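Open house at the Kornedham police evidence building

KORNEDHAM - The police department opened its evidence building to residents one morning in September, and I went with a notebook and low expectations. The invitation promised "a full look behind the counter." We got the counter and two rooms.

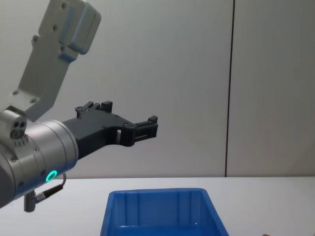 Kornedham Courts and Crime Desk

Sgt. Keegan Bouchard led our group of 17. He explained how a stolen bike or a bag of cash gets a label, a shelf and a line in Jerel, the tracking software the city bought last year. According to Bouchard, Jerel has cut search times "way down." I asked from what to what. He said he would get back to me.

Ilona Virág, who had a necklace taken in a break-in, wanted to know why it took 6 months to get it back after an arrest. The answer was that the prosecutor's office has to sign a release. She had heard that before, she told me on the stairs.

A handout said 300 items were returned to their owners last year. It did not say how many came in, and without that the number means very little. Property clerk Mingxuan Yao was more forthcoming than the handout. She said three people cover the intake desk, and that when one is out, labels wait until the next shift. 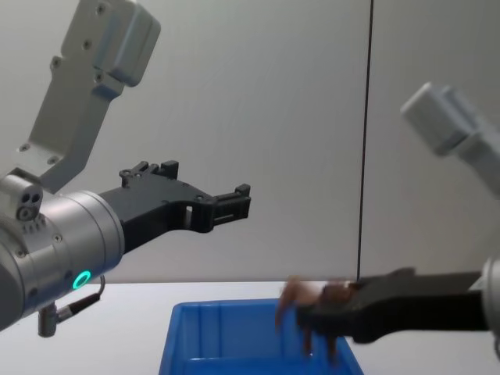 What we didn't see

The drug vault and the gun room were off limits, which is fair enough. The audit log was also off limits, and that is harder to defend. Dénes Oláh asked twice when the last outside audit was done. Bouchard said the report was "in process."

The tour ended at 11:40 a.m., twenty minutes early. I have asked the department for the audit date in writing.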